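Zerka blue steel shelving, 2 months in

Bought these for the parts store in May. Short version, good, get them. Powder coat is a proper bright blue, slanted uprights, deep flat shelves. Assembly fine, one person, rubber mallet. Paid 154 a unit, delivery extra.

We stack ribbed bins on them, white and blue, black panels and bits stood up inside. Lower shelf sits close to the floor, so heavy stuff goes there. No sweeping under it though, annoying. Top shelf is one wide plate and a bit shiny, smooth parts slide about on it. Put a matt down.

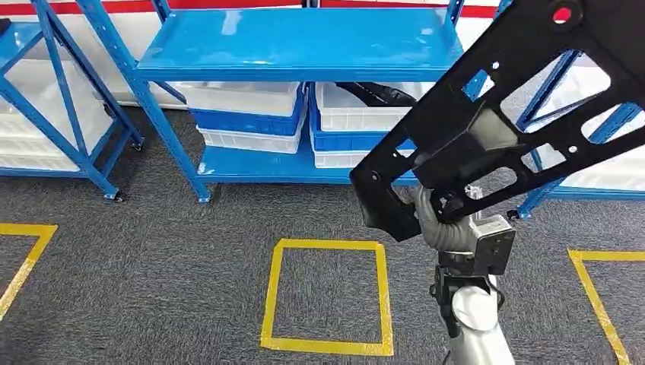
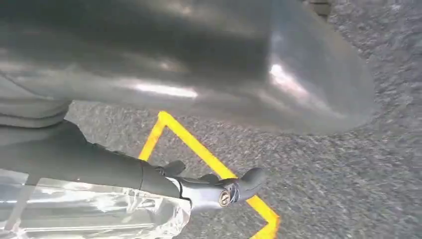 Yellow floor marking was a seperate job, a roll from Xaba, well worth doing if you're forever shoving units back into line.

Beryl Sedgwick
Got the same ones at Stekatlow. Agree on the sliding, we used drawer liner. Check the feet after a month, two of mine had worked loose. And do they do a spare shelf on its own yet? Couldn't find one in May.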